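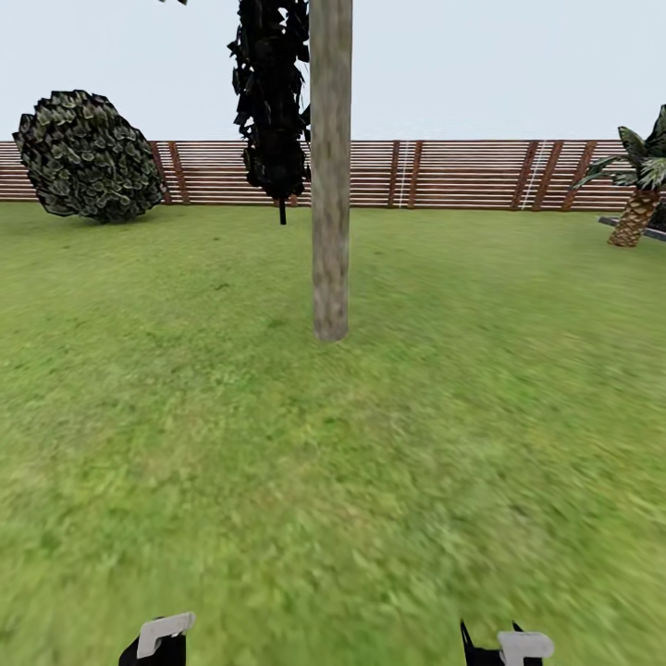
The Isholm parcel viewer is the third mapping tool the Garkgate planning office has offered since the downtown rezoning began, and the first one I would use by choice. It runs in a browser, needs no account, and loads the full zoning layer in 2 seconds on an office connection. Searching by street name works; searching by owner does not. The 3D mode covers the Letumcombe redevelopment district and renders each lot line at grade. A long fence of horizontal boards, reddish brown with narrow gaps, is drawn board by board, and the bush and trees get similar care, which is more detail than a setback check needs.

Coverage is good but uneven. Of the 1644 parcels in the district, 524 still carry last year's assessed value, and the export file does not flag them. Valquíria Macedo's open script catches the mismatch if you run it against the county roll.

Measurement is the weak point. The ruler snaps to curb lines even with snapping turned off. I measured the Fallahi Street frontage at 258 feet, then had to zoom in and repeat it to get the same figure.

**Good:** speed, zoning overlays, permit links.

**Bad:** ruler, stale values, no print scale.

Version tested: the March release.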